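Patterned wallpaper in small spaces: your questions

Mallar sells wallpaper, surface film and small fittings for alcoves, box rooms, workbenches and hobby corners. These are the questions we are sent most often. If yours is missing, write to Siham Twal at the shop desk and she will reply by email.

Is a large floral too much for a small space?

Usually it is fine. A small space has little wall to cover, so a strong pattern costs less there than in a living room and you can change it sooner. The thing to watch is the background colour. Dark teal, navy and dark green take light out of a corner, so plan for a lamp if you are going to do close work there. A pale floor or worktop also helps.

How many rolls do I need?

Measure the width of each wall and add them together. Divide by the width of the roll and round up. That gives you the number of drops. Then measure the height, add one full pattern repeat, and see how many drops you can cut from a roll. For most three-sided alcoves one roll is enough, but order two if the pattern is large. We take back unopened rolls within 45 days.

Do the walls have to match at the corners?

They don't have to, but it looks better if the main flowers line up at the same height. Start in the middle of the back wall and work outwards. Never fold a full width round an inside corner. Cut it so that a narrow strip turns the corner, and overlap the next piece on top of it.

Where should I put hooks on a patterned wall?
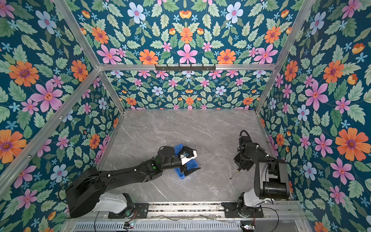 Hooks are best fixed to something solid, and a rail or batten will take more weight than the wallpaper and plaster behind it. It also means you can change the paper later without filling holes. A black rack with six small hooks on a horizontal rail stands out well enough against teal paper with pink and orange flowers, and you can find a hook without hunting for it. White hooks disappear in a pattern with pale blue flowers in it. Leave a hand's width between the hooks and whatever stands below them.

Our own rack is called Mulis and comes in black or grey. It is sold with screws for wood. For metal rails you need to buy bolts separately.

Can I use marble-effect film as a work surface?

Yes, if the surface under it is flat and clean. Toprak, our marble-effect film, comes in light grey and white. Wipe the board with a damp cloth, let it dry overnight and start at one short edge. Peel the backing a little at a time. Bubbles can be pressed out towards the nearest edge with a soft cloth. Bubbles in the middle that won't move can be pricked with a pin.

Film will mark if you cut on it or put a hot pan on it. Use a mat.

How do I keep small tools and parts together?

A shallow tray works better than a deep box for anything you pick up often. You can see what is in it, and you can move the whole lot when you want to wipe the surface. Choose a plain colour that isn't close to your worktop.

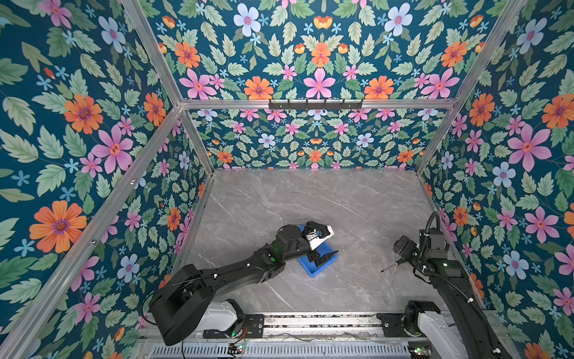 Trays with very low sides are not suitable for round things such as beads and ball bearings, which climb out when the tray is knocked. For those, use a pot with a lid.

Which paste should I use?

Stodomum paste suits all our non-woven papers. One tub covers two rolls. Paste the wall and leave the paper dry. Older papers in our range, those with a code starting 192, need the paper pasted and left to soak for a few minutes before hanging.

Can I clean the wallpaper?

Use a barely damp sponge and no detergent. Don't rub printed flowers, particularly the orange ones, as the colour can lift. Pencil comes off with a soft rubber.

Can I get a sample first?

We send up to four samples free of charge. Each is an A4 sheet, so on a large floral you may only get part of a flower. Elif Naz Tuncer in the sample room can cut a longer piece if you ask, and there is a small charge for this.

When do you deliver?

Orders placed before noon leave the same day. We don't send anything out on a Sunday.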